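## Capítulo 4 – O treino de resistência ao longo da época

Uma prova de fundo prepara-se com meses de antecedência. Neste capítulo estudamos a divisão da época em períodos, o controlo da carga semanal e o repouso antes da competição.

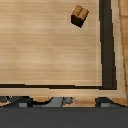
*Fig. 4.1 – Cubo de madeira sobre uma superfície clara.*

O exemplo de base é o do clube de Flonville, que treina para a meia-maratona de junho. A treinadora Inna Kuzmenko regista os quilómetros de cada atleta – sempre em treino, nunca em prova – e compara-os no fim de cada período. No primeiro, o grupo somou 434 km; no segundo, 392 km, já com mais trabalho de ritmo.

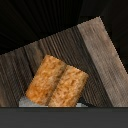
*Fig. 4.2 – Dois blocos encostados, com a junta escura entre eles.*

Nos últimos 10 dias, o volume desce e a intensidade mantém-se. A secção 4.1 define os termos usados; os exercícios sobre os registos de Flonville encontram-se no fim do capítulo.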